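Threads > Home robots > Laundry

We use cookies to keep you signed in and to remember which threads you follow. Accept / Manage settings

1/ Mamov put out a post last week saying the laundry fault on the Ekico arm is "resolved." I've read it four times. I don't think it's resolved. I think it's been renamed.

2/ Quick recap if you missed it. In September, people with the early units started reporting that the arm would take hold of something heavy, start pulling, and then not let go when the stop button was pressed. It froze, still holding. Mamov called this a "hold state."

3/ A hold state is fine if you're carrying a glass. It's less fine when the thing is hanging on to one end of a pair of pants, the other end is wound up in a blanket, and your kid is reaching in to help.

4/ What they say changed: the grip now opens 2 seconds after a stop. Great. Does it open if the power is cut? The post doesn't say. I asked. I got a link to the post.

5/ They also say they ran 16 loads with no faults. Sixteen! I do more than that in a month. And I'd love to know what was in them, because every demo clip I've seen is T-shirts and hand towels.

6/ My laundry is jeans on top of a big fluffy blanket with knit stuff and fleece jammed in around them. Denim is where the grip matters. It's thick, it bunches, and if you pinch it low you have no idea what else is coming with it.
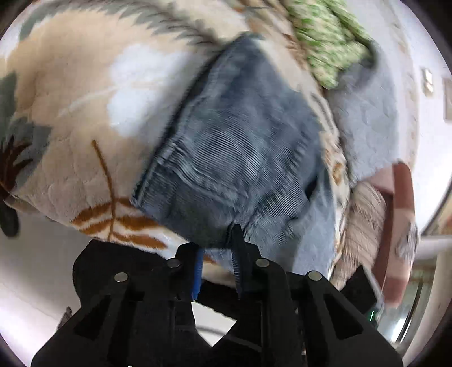

Gripper on the jeans, blanket underneath. Try this one, Mamov.

7/ Somebody will reply that the fingertips are the problem and softer pads would fix it. Maybe. Pads change how well it holds. The complaint was about letting go. Those are two different problems and the post keeps sliding from one to the other.

8/ The Turunen people at least published their fault log when theirs jammed. It was ugly, 9 stops in one afternoon, but you could read what the arm was doing each time and make up your own mind. I trusted them more afterward.

9/ From Mamov we get a chart with no numbers on the side and the word "robust" in nearly every paragraph.

10/ To be fair, I haven't heard of anyone getting hurt. The reports on the Zastham board are torn seams, one bent door hinge, and a lot of swearing. I'd like the hand-in-the-way case tested before there's a reason to.

11/ So what I want is pretty small. List the loads. Say what happens with the power off. Put the stop button somewhere I can hit it without leaning across the arm.

12/ Until then I'm keeping the update off and pulling the jeans out myself. If you've had a hold state since the update, reply with what it was gripping and whether stop did anything. Fabric type too please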